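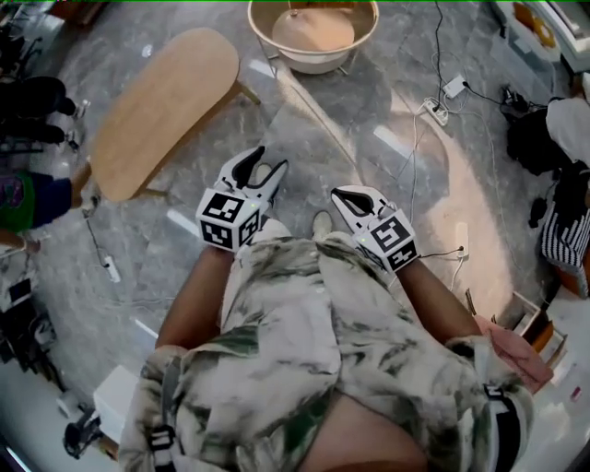
BEVOTSTEAD, June 3, 2021 – Jokness, a maker of home flooring, will open its first full showroom in Bevotstead this summer, the company said.

News > Company > Announcements

The showroom takes up the ground floor of the former Ccori furniture store and covers 700 square meters. It will carry the full Jokness tile and plank range, along with grout, underlay and trim. Customers can borrow up to 7 samples at a time and keep them for 19 days.

"People want to walk on a floor before they buy it," said Hannelore Hollmann, head of retail at Jokness. "A small square on a counter does not tell you much about how a hallway will look."

The company signed the lease in May. Fitting out is being handled by Fulletis, which also built the Jokness warehouse counter. Parking for customers is at the rear of the building, with step-free access to the sales floor.

Aiguo Shen, who has managed the warehouse counter, will run the new location. Trade accounts will move over without any change to account numbers or credit terms. Orders over 300 dollars will be delivered free within the town limits.

The warehouse counter will stay open for pickups until the move is complete. Opening hours will be posted at both addresses.

Last updated: 2 days ago

We use cookies to remember your settings. Accept | Manage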